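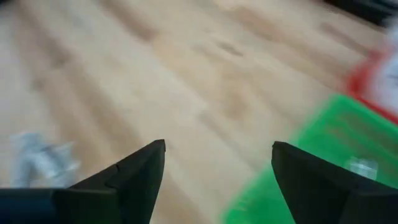

*A green basket at floor-coloured close quarters: pale wood, green plastic.*

**FOR IMMEDIATE RELEASE**
**Bronatier, 2 December 2025**

# Sultis launches Korus, a sorting course for people who own a drawer

Home organising firm Sultis has today opened bookings for Korus, a short course in dealing with the small things that gather on tables, shelves and windowsills and stay there until somebody moves house.

The course begins in March at the Kováčik rooms in Bronatier. It is made up of eight evening sessions, each spent at a large wooden table with a heap of ordinary household bits at one end and a group of red and green plastic baskets at the other. Places are limited to 13 per course, that being the number of people who can reach the table without elbowing one another.

Sultis has spent years helping households clear lofts, garages and spare rooms. The firm says that large objects rarely cause much trouble. A wardrobe is either wanted or it isn't, and two people and a van will settle the matter by lunchtime. Nail clippers are another story. Most homes own several pairs and can find none of them.

"We have cleared whole houses in less time than it takes some couples to agree where the tweezers live," said a spokesperson for Sultis. "Korus is for those couples. We also welcome people who live alone and have the same argument."

## Two colours, one rule

The Korus method uses baskets in two colours. Red is for things that stay in the room where they were found. Green is for things that belong somewhere else and have been putting off the journey. Anything that has been picked up must go into a basket before the next thing is picked up, and putting it back on the table "for now" counts as cheating.

In early trials Sultis offered a third colour, yellow, for items people were unsure of. By the end of the first evening everything was in yellow, including the lids from the other baskets, and the colour was withdrawn. 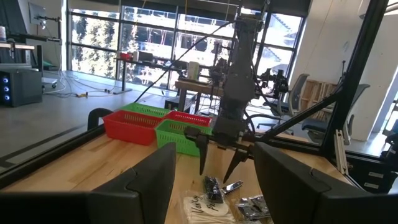

The firm chose open-sided baskets after a spell with solid boxes, which turned out to be very good at hiding things and so were much loved by everyone trying to avoid a decision. With a mesh basket the owner has to go on looking at the cotton pads until they are put away. Sultis describes this as gentle encouragement. People on the trial course used other words.

Each session takes one sort of clutter. The first evening deals with the bathroom: clippers, cotton pads, and packets of things bought for a holiday and never opened. Later evenings cover cleaning supplies, cables, small tools and the contents of coat pockets. The sixth session is given over to bags that contain other bags. Sultis had planned a single hour for this and has since cleared the whole evening.

## A word about labels

Korus takes a firm line on handwriting. Small cloth pouches are useful for keeping little things together, and those on the course are encouraged to write on them in black pen what is inside. They are then asked to put that thing inside, a step which the trial group missed more often than might be expected.

"A pouch with the wrong name on it is worse than a pouch with no name at all," the spokesperson said. "I opened one marked 'buttons' and found a tooth. We didn't ask."

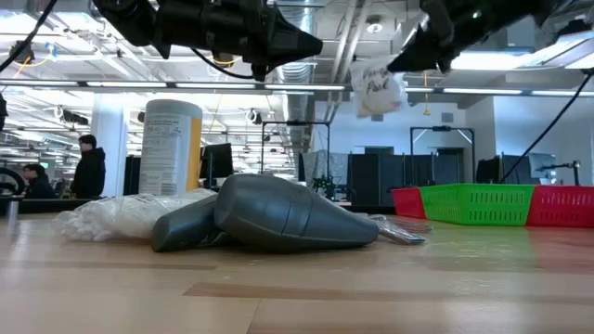
Cleaning things have an evening to themselves, the fourth, which previous groups have found the hardest. A handheld vacuum is an awkward shape. It won't stack, it rolls if you look at it, and it takes up most of any basket it is put in. A tall tub of wipes is better behaved, but people tend to keep one in every room and then buy another. Sultis suggests giving the vacuum a hook of its own and letting the wipes have one shelf, all together, where they can be seen and counted and regretted.

Tongs are also discussed. The firm's view is that a pair of tongs belongs in the kitchen. It accepts that the tongs themselves often feel differently.

## What the trial group said

Comments from the trial course were collected on cards at the last session. Sultis prints a few of them here with permission:

- "I now know what is in the hall cupboard. I preferred not knowing."
- "Very clear. The biscuits could be better."
- "My husband has started using the green basket for my things."
- "I threw away 101 pen lids. I have kept the pens."

The biscuits have been looked into.

## Booking and practical details

Korus takes place in the ground-floor room at Kováčik, Bronatier, from March. There is step-free access and a place to leave bicycles. Tea is included. Those attending should bring one carrier bag of small items from home, unsorted, and should not tidy it beforehand in order to make a good impression. Bags larger than a pillowcase will be sent home with their owners.

Baskets are provided for use in class and can be bought at the end of the course. Sultis has ordered 4000 of them, which the firm admits was a slip of the keyboard, and it would be grateful if everyone could take a few. They are currently being stored in the office, in stacks, in front of the filing cabinet.

Bookings can be made through the Sultis office in Bronatier or at the Kováčik front desk.

**ENDS**

**Notes to editors**

Sultis is a home organising firm based in Bronatier. It offers house clearing, sorting visits and evening courses.

Korus is the name of the course and of the basket method it teaches. It doesn't stand for anything.

Journalists are welcome to sit in on any session except the sixth, when there won't be room for the bags as it is.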